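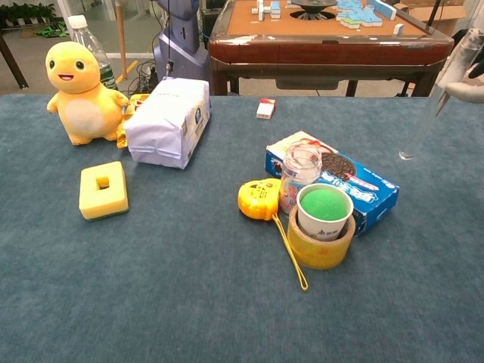

A reunião teve início às 9h00, na sala de formação da Gitolex, sob a presidência de Henrique Meireles, com a presença de Gwenllian Maddocks, Vaughn Haddad e Trinity Baptiste. Clyde Montoya justificou a ausência. Ponto único: efeitos da automação da bancada de triagem sobre os postos de trabalho do turno da manhã. Vaughn Haddad lembrou que a bancada reúne artigos de forma e rigidez muito diversas, como um boneco de peluche amarelo, uma caixa de bolachas Oreo deitada, um frasco de vidro sem tampa e um copo de papel metido no rolo de fita adesiva, e defendeu que a lista de artigos difíceis seja elaborada pelos operadores.

1. Aprovação da ata anterior
Aprovada por unanimidade, com correção do nome da empresa Unnithan no segundo parágrafo.

2. Funções e horários
Trinity Baptiste informou que, das 274 horas mensais de triagem manual, 236 passam a supervisão da célula Rodik. Nenhum contrato será reduzido. Os operadores pediram que a pausa de 30 minutos se mantenha mesmo quando a célula estiver em funcionamento. O pedido foi aceite.
Gwenllian Maddocks manifestou reserva quanto à categoria profissional: quem supervisiona continua classificado como operador de triagem. A direção responderá por escrito até ao fim de abril.

3. Formação e segurança
A formação inicial, a cargo da Fadness, decorrerá em horário laboral. Fica suspensa a proposta de sessões ao sábado. Foi pedido que o procedimento de paragem seja afixado em português e que se reveja a arrumação dos cabos no chão, junto à base do equipamento.

4. Deliberações
a) Manter a triagem manual como alternativa durante os primeiros 100 turnos.
b) Vaughn Haddad recolhe a lista de artigos difíceis.
c) A questão da categoria transita para a próxima reunião.

A reunião foi encerrada às 10h40.

Imprimir | Enviar por e-mail

Este sítio utiliza cookies. Ao continuar a navegar, aceita a sua utilização.

© Gitolex | Contactos | Voltar ao topo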